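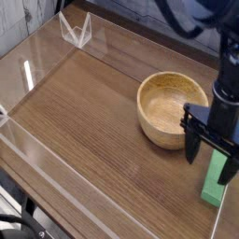 Filed under: Kitchen Care & Keeping

Wash it fast

I love wooden bowls, and most of them die in the sink! A quick wipe with warm suds, a rinse, then straight onto a towel. Never soak one, not even for 2 minutes while you answer the door.

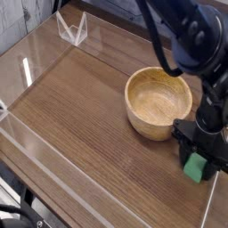
Oil it slow

Food-grade mineral oil, rubbed in with an old T-shirt. Leave it 30 minutes, wipe, and do it again in September before the heat comes on (dry air is murder on wood).
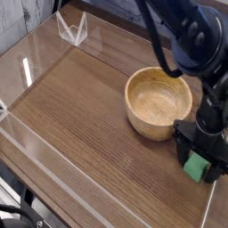 Onion smell is my favorite one to beat. Coarse salt and half a lemon, scrubbed in circles, and it's gone by supper! Go right along the grain where it swirls toward the flat bottom, and don't skip the thick rim, where everybody's fingers go. Rinse, dry, oil again.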